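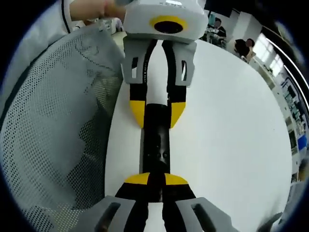 Drillgate Table Passing — read me first

Version note: May 2024, second release. The first release, which went out in December, is still kept alongside this one in the folder called old, and you are welcome to it, though we would gently steer you towards the newer files.

What this is

Drillgate Table Passing is a collection of short recordings of small everyday objects being picked up, held, turned, handed over and put down again at one white office table. There are 502 recordings in the collection, and every one of them has a plain written note to go with it, saying what the object was and what was done with it. We put it together because we were forever looking for ordinary office things handled in an ordinary office, with people getting on with their work in the background and chairs left wherever their owners had pushed them, and we never could find quite enough of it.

It covers one room at our Idedmont office and the things that tend to collect in such a room. If you are after kitchens or workshops, our sister collection, Hosbridge, is probably a better place to start, and it uses the same layout of folders, so nothing you learn here will be wasted.

The objects

We used 41 objects in all. They are the sort of thing you would sweep into a drawer before a visitor came: remote controls, marker pens, tape, a stapler or two, glasses cases, mugs, a tin of mints that was rather lighter by the end. The full list is in objects.txt, with a name for each, its colour, its longest side in millimetres and a line or two on how it likes to be held. Do read those lines if you can spare the time. Quite a lot of care went into them, and they will save you puzzling over why the glasses case is always taken from the hinge side.

Long thin objects make up a good share of the list, and they were the ones we grew fondest of. The notes treat them as having a top and a bottom even where you might argue about it, and "upright" always means standing on end with the long side vertical. A black handheld controller held this way, with its little cluster of buttons near the middle, is about as clear a case as you could wish for. Where there are buttons, the note says which way they face. Where there are none, as with pens and tubes, we go by the cap or the wider end, and if both ends are alike we simply write "either". 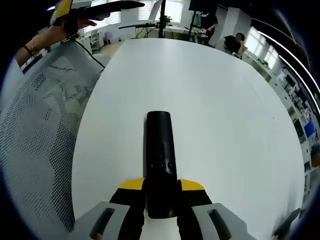 Furniture has its own short file, room.txt, and we would ask you not to skip it, dull as it may sound. The table matters more than you might think, as a round edge gives you no corner to measure from, and several people who tried the first release told us they had lost an afternoon to it. The tabletop is white, wide and slightly glossy, and the mesh backrest of an office chair can come right up against its rim on the left, so we give positions in words such as "near the chair" or "towards the shelving" and leave it at that. Chairs were never tidied away between recordings, so please don't rely on one staying put.

How the notes are written

Each note is a few sentences of everyday English. We tried hard to say "puts down" where a thing is put down and "drops" where it is dropped, and to keep "passes" for an object going straight from one holder to the other without touching the table. Handovers are noted in 331 of the recordings. In the first release "passes" and "moves" were used as if they were the same word, and this is the main thing we have put right.

The notes were read through a second time by colleagues at Pirzada, who changed a good many of them and kindly told us why. Both readings are in the files, under first and second. Where they disagree, we suggest going with the second.

Known faults

Black objects can be hard to tell apart, particularly the shinier ones, and a few of the names may well be muddled. The light changes a great deal with the weather, and we did nothing to even it out. The shelves were in daily use throughout, so things come and go from them without any mention in the notes. There are also some 2,000 still pictures in the extras folder that nobody has yet written notes for — help with those would be very welcome indeed.

Using it

You may use, copy and change the collection for study and teaching, as long as you name Drillgate and say which release you used. People working in the office agreed to be seen. Please don't try to find out who they are.

Corrections can be sent to the Idedmont office at any time. Give the number of the recording and the wording you would prefer, and we will add it to the next release.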